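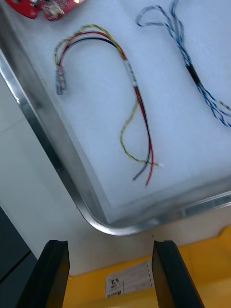 Wire harnesses and a red circuit board in a lined tray at the Orkden sorting cell, with the gripper open.

Orkden pauses its Cleltier sorting cell after gripper fault

GROTACH, August. Hi everyone, it's the Orkden team blog-slash-press desk again, and this time I've got a fault to report. On Thursday our Cleltier cell closed its gripper on a harness when it should have been waiting for a clear signal. It pulled, the wires snagged on a second bundle, and the arm kept going for 2 seconds before the force limit kicked in. No one was hurt (the guard door was shut the whole time), but I don't love those two seconds and neither does anyone else here!

We went back through the logs the same evening. Out of 1,187 picks that shift, 845 were loose cables, and the bad one came down to a force setting that reset itself after a software update. Our friends at Trajkovski, who build the controller, have sent a patch and we're testing it now.

Until that's done the cell runs at low speed with an operator at the stop button. If you have an order with us, expect it a little late. Customers running the same update should check their force limit before the next shift, and call the Orkden service desk if it looks off.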